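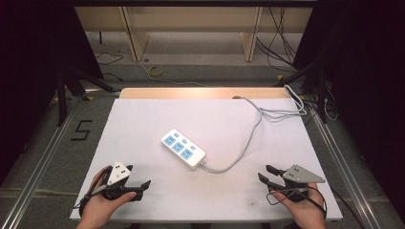 Receivers coach came back on the first cut of the release clips: the stopwatch numbers are no use to him if we start timing at the snap, he wants them from the first step off the line. Fair enough. Restarted the whole set this morning with the new start point.

June, 9:40 a.m.

Clips in the folder: 952, all from spring practice at the Ronness field. Tight ends and slot receivers only. The outside receivers are in the other folder and I haven't touched them.

Start = first frame where the front foot leaves the turf. Stop = head past the defender's shoulder. If the defender never gets hands on, tag it "free" and leave the time blank. I had been putting a zero there, which dragged the averages down. Fixed in the Stisel sheet, but the old printout is still on the wall, so don't read from that one.

Got through 200 before lunch. Inline releases are slow to tag because the tackle blocks the sideline view. Used the end zone angle for those and marked them E.

Two-tight-end sets: when both go out on the same side, the inside one gets his own row. Last year's log put them together and we couldn't pull them apart later.

1:15 p.m.

Retimed 40 clips from the morning without looking at the first numbers. Most matched within a frame. The bad ones were 3 swim moves where I had stopped the clock on the arm and not the head. Corrected those. Need to go back over the other swim moves in the first batch - filter on "swim" in column F.

Tokovum export still drops the down and distance if the clip name has a space in it. Renamed with underscores and ran it again, came through fine.

Saludo scrimmage film isn't in yet. When it comes, keep it separate from practice, different camera height.

Left to do: swim moves, then pick up at clip 201.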